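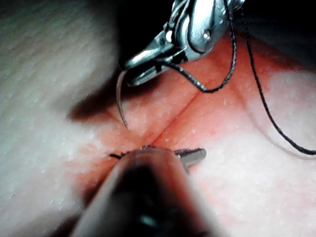 I've had the Peltum needle driver on our suturing setup since January, after 30 practice runs with the old Bhatt one. The grip is better. A curved needle clamped at the very tip of the jaws, with black braided thread trailing off it, used to roll on me. It happened in five runs with the Bhatt and hasn't yet with this one. The wrist camera view is good, though the lower shaft blurs up close – a small complaint.

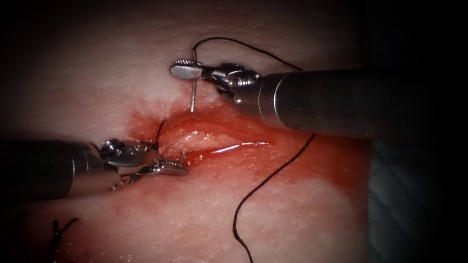
Is it worth switching from the Bhatt? For fine needles it is, but keep the Bhatt if you mostly do grasping.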